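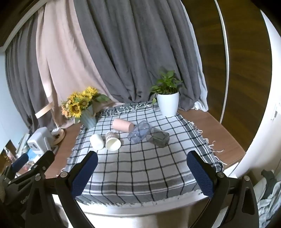

Imprimir | Enviar por correo

Notas para la charla: lo que la etiqueta «reutilizable» no dice

Empezar sin saludo largo. Preguntar quién tiene en casa más vasos de los que usa. Esperar a que levanten la mano.

El folleto de Zelov promete que un vaso rígido «compensa desde el primer mes». ¿Compensa qué? Pedí el cálculo y me mandaron otra vez el folleto. Leer la frase en voz alta, despacio.

Diapositiva 3. El piloto de Stolta en las cafeterías de Brumton. Repartieron vasos con depósito y anunciaron un éxito. En el informe, página 34, aparece que solo volvió el 19 % en septiembre. El resto cuenta como «en circulación». Yo diría que está en un armario. No insistir mucho con el chiste, que la última vez se alargó.

Ojo: no digo que el desechable sea mejor. Digo que no lo sabemos con estos datos, y que quien los presenta vende vasos.

Lavado. Todo depende de cuántas veces se usa y de cómo se friega. Zelov supone lavavajillas lleno y agua templada. ¿Alguien aquí lava así el vaso de la oficina? Pausa.

El caso Meesuk, con calma porque es el más citado. 29 locales, voluntarios todos, y los que abandonaron no entran en la media. Si me preguntan por el ahorro de residuos: pesaron la basura de la barra, la de la calle no. Volver a la tabla si hace falta.

Lo que pediría antes de firmar otro programa: tasa de devolución mes a mes, número real de usos y quién paga las pérdidas. Si no lo dan, yo no firmaría.

Saltar la diapositiva de los plásticos vegetales si voy mal de tiempo. Agua. Turno de preguntas.

Imprimir | Enviar por correo

Comentarios (3)

marola_7: En mi trabajo pusieron los de depósito y yo tengo cuatro en casa. Cuento como «en circulación», supongo.

Ptxi: Muy cómodo criticar sin proponer nada. ¿Seguimos con el cartón y ya está?

lector de Brumton: El depósito era ridículo, por eso no volvían. Eso también habría que decirlo.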